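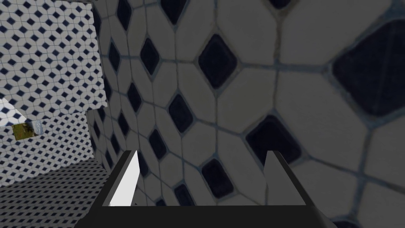

Can you build a working robot arm in a shared shed?

The members of the Plurov workshop have built one, and the plans are free for anyone who wants to try the same at home.

Print this page
E-mail this page

24/08/2018

PLUROV SHARED WORKSHOP RELEASES PLANS FOR ITS HOME-BUILT ARM

The Plurov shared workshop is thrilled to release the full plans for Junetti, a bench-top robot arm with a two-finger gripper, designed and put together by members in their spare time. The drawings, parts list, control code and computer model can all be downloaded from the workshop's site, starting now.

Junetti took 317 evenings at the bench. The arm is driven by second-hand motors, the brackets were cut on the workshop's own saw, and the whole thing bolts to an ordinary workbench. Parts came to $2169, with the motor controllers the biggest single cost.

"I still grin every time it wakes up and straightens itself out," said project lead Atieno Mugo. "Most of us had never wired a motor before this. We learned on the job, we burned out 2 controllers, and we argued for weeks over the shape of the fingers. I'd start again tomorrow!"

Much of the recent work has been done on screen. Members built a simulated room with walls and floor in a pattern of pale hexagons and small navy diamonds, and they drive a model of the gripper through it before trying a new move on the bench. The repeating tiles make it easy to judge how close the fingers are to a wall and at what angle they are coming in. The room, named Endale, is part of the download and can be re-tiled in any colour or pattern.

The next job is Pisex, a softer set of fingertips for picking up fruit, eggs and other things that bruise or crack. Early drawings are included with the plans, and the group would love to hear from anyone who has worked with moulded rubber.

Plurov will run 4 build nights for newcomers. No experience is needed, tools are supplied, and kids are welcome with an adult. Places can be booked at the workshop's front desk or through its site.

Media contact: Atieno Mugo, Junetti project lead, Plurov shared workshop

Print this page
E-mail this page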